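Still no word on the backup keeper, and I'm starting to fret. Orusport says we're talking to the guy at Cetent Town, then two hours later the same site says he's staying put. So which is it?

I looked up his numbers over coffee. He played 1139 minutes in 2025, nearly all of it in the first half of the year, and then he lost his spot. That's not a lot of soccer for someone we might need on short notice. Our number one has a bad shoulder and we all know it – he winced his way through the whole second half at Mathew Park.

I was there, by the way, one of 523 away fans, soaked to the bone and singing anyway!

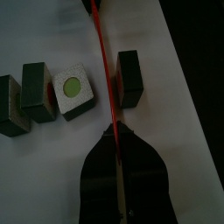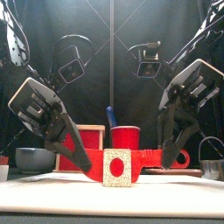
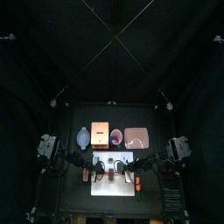
My own pick would be the kid from the Fulness academy. Yes, he's raw, and yes, he came for that cross in June and missed it by a mile (I still see it when I close my eyes). But he's quick off his line and he kicks well with both feet. Give him the cup games and save the money for a left back, please, I've been asking for one for two years.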